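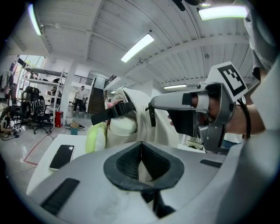 Tetteh Ansah told me to write down the price of everything that isn't the robot before I even looked at the price of the robot. I nodded, went home, and did it the other way around, of course.

So I spent most of September with a spreadsheet called Provik (the project name, and by now a curse word at our place) trying to work out what a small shop like ours has to spend to get soft goods packed by machine. Padded stuff, mainly. Things with straps and buckles that flop wherever they please!

My first quote came from Joltolby, and it looked wonderful -- one arm, one gripper, one friendly number. Then I started adding. Spare finger pads. Cables. A table that doesn't wobble. Handheld grippers, so people can show the system how a job goes before the arm ever tries it. We'd budgeted for one of those and I'd now say buy 2, so the work doesn't stop when a trigger sticks.

Ullurik's quote was longer and uglier, and I liked it more. They'd put in 88 hours of setup and training as its own line, plus $286 a month for support, and they answered the phone when I called to grumble. Small parts alone came to over $3,000, which I had down as "misc."

The thing I got most wrong was people's time. Somebody has to stand there and pick up the same floppy item again and again, and that's a wage, not a rounding error. Tetteh had it near the top of his list. I had it nowhere.

We're going with Ullurik, starting with one station, and the second arm stays on the spreadsheet until next year.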